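Grirkholm hand-held gripper: pre-session safety and quality check
Site: Bevby, bench 2
Task set: ball into clear container
Checked by: Petronella Baloyi
Day: Friday, before the morning run
Result: pass, with three items to follow up

Notes for whoever picks this up next: every line is marked OK, Follow up or N/A, and I've put comments wherever I had something to say (which was nearly everywhere, sorry, I do love this bench). Please write under my comments and leave the originals standing.

1. Floor and walkways

1.1 Clear standing room on the working side of the bench: OK
1.2 Bags and coats away from the operator's feet: OK
1.3 Cables clear of where people walk: Follow up
Comment: Fine on our side. I'd like the runs at the neighbouring table clipped up higher all the same, as people do cut through there when they're carrying things. Jisbridge have the right clips and are sending a bag over.
1.4 Route to the door open: OK

2. Bench

2.1 Table steady when leaned on: OK
2.2 Top wiped down, no grit or sticky patches: OK
Comment: Wiped twice. A sticky patch makes the ball sit still in one favourite place, and then we get 50 lovely picks that all teach the same thing.
2.3 Edges free of splinters: OK
Comment: Ran a gloved hand the full length.
2.4 Lighting steady, no flicker: OK
Comment: A bit uneven across the white top, and I'm happy with that. We want some variety in the shading, so please don't go hunting for extra lamps.

3. Gripper

3.1 Fingers open and close fully without sticking: OK
3.2 Nothing sharp on the fingers or body: OK
3.3 Finger coverings sound: Follow up
Comment: Scuffed and fraying at the edges. Still gripping well this morning, but the loose bits will only get longer. New pads are on order from Adams, part 721. Trim any strand that hangs into the view, and stop the session if a piece comes away.
3.4 Fixings tight on the body: OK
3.5 Weight comfortable after ten minutes' holding: OK
Comment: Swap hands or swap people at the first ache. A tired wrist shows up in the recordings straight away — you get a little dip just before the fingers close.

4. Start position

4.1 Ball in open view, fingers open, container in place: OK
4.2 No other loose items on the working area: OK 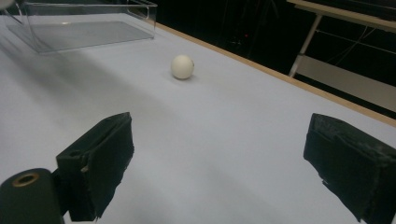
Item 4.1, bench 2: ball out beyond the open fingers, clear container to the left.

4.3 Container undamaged, no cracked rim: OK
Comment: Checked by hand, all the way round. Clear plastic is a wonderful test for the model, as it has to learn where the walls are from a few faint shines. I can't wait to see how it copes!
4.4 Ball undamaged: OK
Comment: Round, no dents. Keep to this one until the end of the batch, and log it if you have to change.
4.5 Start positions varied between goes: OK
Comment: Near, far, left, right, close to the wooden edge. Roll the ball gently and take what you get. If it drops off the table, end the recording first and then fetch it.

5. Recording

5.1 Lens clean: OK
5.2 Test clip plays back from start to finish: OK
5.3 Enough storage for the session: OK
5.4 Failed picks kept and labelled as failed: Follow up
Comment: Spot check of last week's folder found a few with no label at all. Misses are useful, so keep them, but the label has to be there. I'll go through the folder before Friday's upload.
5.5 Running count up to date: OK
Comment: 506 good goes logged towards the 3000 we want by the end of May. That's a cracking start, and the newer ones are much smoother than the first lot.

6. People

6.1 Operators shown how to stop and put the gripper down safely: OK
6.2 Break every half hour: OK
6.3 Sleeves, lanyards and long hair tied back: OK
Comment: Lanyards especially. They swing into view and they catch on the fingers.

Open items
1.3 Cable clips: fit when they arrive from Jisbridge.
3.3 Finger pads: replace on delivery, then repeat all of section 3 before recording again.
5.4 Missing labels: P. Baloyi.

Bench 2 cleared for use. Next check due when the pads are changed or at the start of the next batch, whichever comes first.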